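March 15, 2019

Back from Bragança and straight into the PC rig. The plan on the wall says 839 good examples by the end of April. I wrote the number on my notepad just to look at it for a while. Zonby says the learner will sort itself out once it has enough to chew on. Zonby said the same about the drawer task, and I remember how that went.

Morning

Got 22 runs in before lunch and threw out 11. Half, in other words. Most of the bad ones were me being clumsy on the way down to the socket, where I slow to a crawl and then overshoot. I am told hesitation is fine, that the model "averages it out." Averages it into what? If I dither over the board every time, I would expect it to learn dithering.

The fixture from Wornholm does make setup quicker, I'll give them that. Processor in its square recess, the two memory sticks lying in their holders below, the hard drive upright at the back in its blue carrier. But everything starts in exactly the same spot every time, and so does the tower, on its side with the panel off. I asked whether we should shift things a little between runs. The answer was "later." I have a folder full of later.
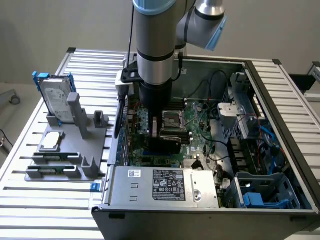

Afternoon

Spent most of it arguing with the labels. Rirnik wants each run cut into reach, grasp, place and release, and wants a person to mark where one stops and the next begins. Fine, but I marked the same run twice, an hour apart, and my two versions don't agree on where the reach ends. I can't see how that gets better with more people doing it.

Also, one computer. One case, one board, one power supply in the same corner. They keep writing "general assembly skills" in the project notes. I'd like to see it handed a different tower before anybody writes that again. I put this in the log, politely, and expect it to be read sometime in April.

Wrists sore. Next week I want to try moving the fixture a hand's width over without asking, and see who notices the difference in the data.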